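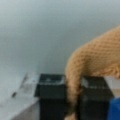 Another year, another drawer full of wool I can't wear. I've hand washed everything since I was a student and I still don't believe half of what's printed on the care labels. Tan knits are the worst for me. Something in that camel shade, with the small regular stitches, looks fine for one winter and then goes bald at the elbows. My mother swears by vinegar in the rinse, the woman at Albers sold me a £17 bottle of wool wash, and I can't tell the two apart. Does anyone have proof that special wash does anything? - thedal

Home | Forum | Knitwear | Care & Repair | Search

Print this thread | E-mail this thread

arne_sp wrote:
Proof, no. I used Lolivero for two years and then ran out and used baby shampoo. Same jumpers, same bobbles. You're paying for the smell.

Leonie B wrote:
Disagree. Shampoo left mine sticky round the cuffs. Wool wash rinses out in one go, and with 11 jumpers to get through in December that matters to me.

arne_sp wrote:
Sticky because you used too much. Half a teaspoon is plenty.

Leonie B wrote:
You weren't there, Arne.

zulk713 wrote:
Bald elbows have nothing to do with the wash. It's the yarn. Short fibres rub off whatever you put in the sink. I'd ask what the jumper was made of before blaming the bottle. Tirkoten used to sell a decent plain one, then they changed mills and mine went through at the desk edge by spring.

thedal wrote:
Label says pure wool, for what a label is worth. I do lean on my desk all day so I'll give you that one. Still not convinced about vinegar.

javi_c wrote:
Vinegar is fine, it just isn't magic. Small splash, cold water, roll it in a towel, dry it flat. And don't hang it! A heavy knit pulls itself long and thin under its own weight.

arne_sp wrote:
I hang mine. Never had a problem.

javi_c wrote:
Post your sleeve measurements then :)

thedal wrote:
I'm going to wash one sleeve of an old cardigan in each and see. Don't hold your breath.

Contact us | Copyright Idport Forums | Back to top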